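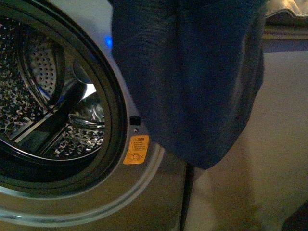 Grondby Laundry Words

A word list and short text collection on washing, drying, ironing and mending, gathered from people who do these jobs at home or for pay. Version 2, released 2026-05-03.

Contents

The collection has two parts. The first is a word list of 1712 entries in English, Setswana, isiZulu and Hungarian. The second is a set of 49 short texts, most of them a page or less, in which speakers explain how they do one task: getting candle wax out of a tablecloth, washing a wool blanket, starching a collar. The texts were spoken, recorded, and typed up by hand. The sound recordings are not part of this release.

Files

words.csv — the word list, one entry per row
texts/ — the 49 texts, one plain text file each
speakers.csv — one row per speaker, with a code, age band and home language
changes.txt — what changed between versions
LICENSE

All files are UTF-8. The CSV files use commas, and fields with commas inside them are quoted. Some spreadsheet programs will damage the Hungarian accents if you open words.csv by double-clicking it. Use the import menu and pick UTF-8.

Columns in words.csv

id: a number that stays with the entry across versions. Numbers of deleted entries are not reused.
form: the word or phrase as the speaker said it, in standard spelling where one exists.
lang: en, tn, zu or hu.
gloss: a short English meaning. For English entries this is filled only if the word is local or old.
task: wash, rinse, wring, dry, iron, fold, mend or other.
speaker: a code that matches speakers.csv. An entry given by more than one person has the codes separated by semicolons.
note: free text. Often empty.

How it was collected

Refilwe Maluleke and Zanele Mnguni recorded 32 speakers, all adults. The Setswana, isiZulu and English sessions took place in speakers' homes. The Hungarian sessions were done over the phone by Zoltán Katona, who also typed up those texts and wrote the glosses. Each speaker was asked to talk through a normal wash day from start to finish, then to name the tools, fabrics, stains and faults they had mentioned. Nothing was read from a prepared list until the end of the session, when we asked about a small set of terms for machine parts and programs.

That last step matters if you plan to compare languages. Words for hand washing came up freely. Words for the drum, the door seal, the filter and the spin cycle mostly came up when we asked, and many speakers gave an English loan. We kept the loans and marked them "loan" in the note field. If a speaker used two words for the same part, both are listed.

Spelling

Setswana and isiZulu entries follow the current standard spelling. Where a speaker's form differs from the standard in more than sound, the note gives the spoken form. Hungarian dialect words are written as Zoltán heard them, so a few have no dictionary match. English entries use American spelling, including those from South African speakers. This was decided early and we are not fully happy with it, but changing it would break the links from the texts.

Consent and privacy

Every speaker agreed to the release of the typed texts and the words. Names of family members, employers and streets were taken out and replaced with a capital letter and a full stop. Three speakers asked to see their texts again before release and made small cuts. Please don't try to work out who the speakers are.

Known problems

The task column was filled in by two people who didn't always agree. "Rinse" and "wash" are the weakest labels, above all for soaking words, which ended up under both.

Ironing is thin in Hungarian. Only two of those speakers still iron.

Texts 11 and 30 are by the same speaker and overlap a good deal.

Some glosses are too short to be useful. Corrections are welcome, with the id number.

This is not a guide to cleaning. Several texts describe mixing products that should not be mixed, and we left the words as spoken.

Changes since version 1

Added the Hungarian part. Merged duplicate entries that differed only in capital letters. Moved the age column out of words.csv and into speakers.csv, as age bands. Fixed the line endings in texts/ — thanks to Ruan Mathebula for the script.

License and contact

The word list and texts are under CC BY 4.0. Cite as: Maluleke, Mnguni and Katona, Grondby Laundry Words, version 2. Questions and corrections go to Olga Maldonado, who keeps the issue tracker. The next round of fixes is planned for August.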